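Inicio Catálogo Textil de cama Vaqueros Cuidado y doblado Contacto

Buscar en Wostlow Introduzca referencia o modelo

Abril - Ficha revisada por Nikola Kubiak

Vaquero negro Lustel, ref. 608

El modelo 608 es un pantalón vaquero de pierna recta en sarga de algodón, teñido en negro, con puntadas de contraste en tono claro en los bolsillos traseros y gráfico gris en la parte alta de la espalda. Lustel lo suministra a través de Wostlow en largo 30 para todas las tallas de cintura. La confección corresponde al taller Jasińska, que mantiene el mismo patrón desde la primera serie.

Datos generales

Tejido: sarga de algodón, sin elastano
Bolsillos: dos delanteros, dos traseros de parche, uno de monedas
Refuerzos: remaches metálicos
Bajo: cosido, admite acortado
Serie actual: 2.557 pares

Preparación para el doblado

El pantalón se extiende sobre una superficie plana y despejada, de longitud superior a la de la prenda. Una cama hecha con sábana lisa es suficiente. Se coloca con la cintura a un lado y las piernas estiradas hacia el contrario, se vacían los bolsillos y se alisa la tela desde la cintura hacia los bajos. Sobre fondo claro se localizan mejor las pelusas y los hilos sueltos, que en el negro se retiran con cepillo antes de doblar.

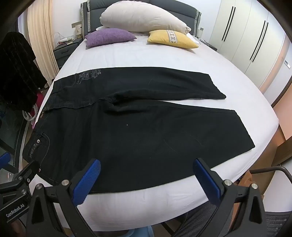
Vaquero negro extendido sobre sábana blanca, con la cintura a la izquierda.

Para el doblado en tres partes se superponen las piernas, se alinean los bajos y se lleva el conjunto hacia la cintura en dos pliegues. El doblado en cuatro ocupa menos fondo de cajón, pero marca más la rodilla. Kazimiera Żak, responsable de patronaje, recomienda el primero para almacenamiento prolongado.

Tejido y costuras

La sarga presenta un relieve diagonal apreciable a corta distancia. Los pliegues suaves desaparecen al estirar la prenda con la mano; los marcados requieren plancha por el revés, a temperatura media. El pespunte del bolsillo no debe plancharse directamente - el hilo claro toma brillo antes que el fondo. El ensayo interno de abrasión se detiene en más de 3.000 ciclos.

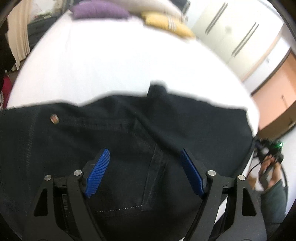 ¿Se puede lavar el modelo 608 con ropa clara?

Durante los primeros lavados debe ir aparte o con prendas oscuras, del revés y en agua fría. Después admite carga mixta en frío, siempre que el agua de aclarado salga sin color.

Conservación

Secar a la sombra, colgado por la cintura. No usar lejía ni secadora. Para recambio de botón o remache, indicar la referencia 608 y la talla al servicio de piezas Kernusico, a la atención de Esben Frandsen. Los pedidos de piezas se preparan los lunes.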